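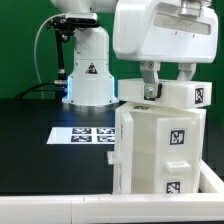
Home Projects People Reports Contact

Putting a block in a slot: marker-based pose estimation for two-arm assembly

Dilruba Chowdhury and Fletcher Waaka
Supervisor: Lutfa Gazi
10 July 2018

1. What we set out to do

Our brief was one line long: make the arm put the printed block into the printed fixture without a person telling it where either of them is. A child of two could do it. We had a term, and we used all of it.

The parts carry square fiducial markers, and a sheet with four more lies on the table as a common reference. Our software finds the markers, works out where each part is, plans a path for the gripper and lowers the block. We called the package Nokitz, after a misspelling in our first commit that got into too many file names to remove.

2. Perception

The detector itself is off the shelf and we have nothing clever to say about it. Our work was in deciding which of its answers to believe. A small square marker seen nearly face on has two plausible tilts, and the solver would swap between them from one reading to the next, so that according to our software the fixture spent most of April nodding.

We tried averaging the readings first, which gave us a tilt halfway between the right answer and the wrong one. The version we kept treats all the visible markers on a part as one rigid body and solves for them together. Where only one marker is visible, it keeps the candidate closest to the last accepted pose and lowers its confidence score.

The sheet of four is used to tie the camera's position to the table. If fewer than three of them are found, Nokitz refuses to plan. Samran Sangkhawat suggested this rule after reading our logs for an afternoon, and we should have asked him sooner.

3. Planning and control

The path has three stages: travel, hover and descent. Travel uses the lab's existing planner. At the hover point the block is held level over the fixture and the software takes 30 fresh readings before going any further. If they disagree by more than our threshold, the arm backs off and tries again from slightly to one side.

Descent is slow and straight, with the force limit turned down. Early on we trusted the camera all the way to the bottom. The trouble is that the block hides the marker on top of the fixture just when one would most like to see it. We now freeze the estimate at hover and let force feedback handle the rest, with a small spiral search if contact comes too soon.

4. Results

We logged over 600 attempts in simulation, where everything went well and we learned very little. On the real arm, most failures came from the camera calibration drifting. The spiral search rescued a good many of the remainder, and also managed to hide an error in our own transform code for 5 days by quietly correcting for it. Ruwan Nanayakkara found that one. The sign of one axis was wrong – it had been wrong since the first week.

5. Left undone

The second arm is modelled as a fixed obstacle, so the planner goes round it politely and never asks it for help. Handing a part across would need both arms in one planning scene. The spiral search should also report how far it had to move, so that the next bug has fewer places to hide. Code and logs are in the Nokitz folder on the group drive, and the calibration notes are in the file called final_final_b.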